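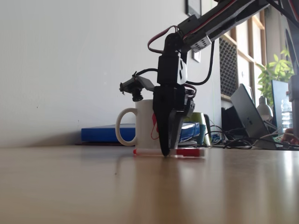

Arm shuts itself off when it reaches down for a pen
Posted 6/16/18 by Flolton

Hi all, hoping one of you has had this! My little desk arm goes down to pick up a marker and just keeps pushing once it touches the table. The wrist servo hums for a bit, then the whole thing cuts out and I have to unplug it to get it back. Mugs are fine, it's only flat stuff. I've swapped the power supply and it made no difference. Firmware is Alora 2, if that matters.

Zestport
Sounds like overload protection to me. Your target height is probably a few mm below the tabletop, so the servo can't get there and keeps trying until it trips. Mine did exactly this after I remounted the base (took me ages to spot). Redo the zero position, then lift the pick height a bit. I'd drop the torque limit too, mine's at 333. And keep your fingers out from under it while you're testing, please!

toledo_13
get a better arm lol

Flolton
Right, the zero was off by more than 2 mm! Raised it and it's done 13 goes without tripping. Still hums a bit on the way down, so I'll try the torque thing tonight.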